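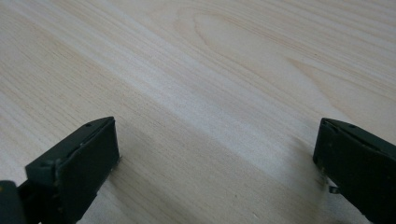

Stikthorpe Village Hall
Notes of the furniture and fittings meeting, Fri 15 May, main hall, 7.30pm

I said I'd take the notes this time, so you're getting them in my style and I'm sorry if you prefer the old numbered ones. Ten of us came, which is a good turnout for a meeting about tables. Apologies from the Brownies and from the Leststead end of the parish.

Last meeting's notes
Agreed, with one correction. The piano is not being sold. It was the piano stool, and that went to the school in Bloxham for nothing.

Tabletops
This took up most of the evening. The wood is pale, with hardly any shine to it and a lovely grain (I do like the places where the rings go round in long loops, and I said so, and was told to get on with it). Everybody who spoke thinks it's much nicer to sit at than the old grey tops. The question is what we put on it, if anything.

Three of us want to leave it alone. The art group say they'd sooner have a plain surface they can rub down now and then, and the quilters don't want anything that might come off on fabric. On the other side, the lunch club pointed out that they serve gravy every Wednesday and that gravy has no respect for plain wood. Beetroot was also mentioned, with feeling.

We went through the choices: hard wax oil, a matt varnish, or soap and water and hope for the best. The varnish lost a fair bit of support when I read out the drying times, as we'd need to shut the hall for a weekend and there's a wedding party in on two of the ones we looked at. The wax oil can be patched if one bit gets stained, and that seemed to swing it. I rang the timber yard at Paldale beforehand and they said to try it on an offcut first, then on the underside, and to leave it a full day before deciding we like the colour. It does go a bit yellower, apparently. Two people were quite upset about that and want to see the offcut before anything is opened near a table.

Agreed: wax oil, matt, offcut first. I'm to bring the offcut to the next coffee morning so people can have a proper look in daylight. In the meantime it's cloths for the lunch club and mats under anything hot, and please no sticky tape. The playgroup asked what they should use to hold paper down and we settled on masking tape, the low-tack sort, taken off the same day.

Cleaning
Short one, this. A damp cloth, wrung out well, wiped along the grain and dried straight after. No spray polish, please! There is still a can of it under the sink and I'd be glad if whoever likes it so much would take it home. I'll put a card up by the hatch.

Money
We have £1,381 left in the furniture pot. The original grant was £2,000 and the rest has gone on timber, fixings and the van. The wax oil, brushes and a pack of sanding pads come to £80 if we buy them all from Paldale, and that was approved without any argument, so I've written it down quickly before anyone changes their mind. Receipts to me, in the biscuit tin if I'm out.

There was a suggestion that we spend some of what's left on a trolley. The tops are heavier than the old ones and a couple of the evening groups are finding it hard going at putting-away time. I'm all for it. We need somebody to measure the store cupboard door first, as the last trolley we borrowed wouldn't go through it and lived in the corridor for a month. The badminton club have offered to do the measuring and will bring the figures next time.

Chairs
Put off again. We did agree that the ones with the split seats should be stacked separately at the stage end with a bit of ribbon on, so they don't keep creeping back into use.

Any other business
The hatch shutter sticks. Candle wax along the runners was recommended and I'll have a go.
Somebody has left a cake tin, blue lid, very clean. It's on the shelf above the urn.
The quilters would like the hall for an extra Saturday in November and would like the tables set out in one long run. No objections, as long as it's all back for the Sunday service tea.
A question was asked about the heating and we all groaned, so it goes on the next list.

We finished just after nine and stayed on for tea and the last of the ginger cake. Next meeting is the same time next month, in the small room, as the choir have got the main hall.

To do before then
Me: offcut, card for the hatch, candle wax, order from Paldale
Badminton club: store cupboard door
Playgroup: masking tape
Lunch club: cloths, and a list of how many they need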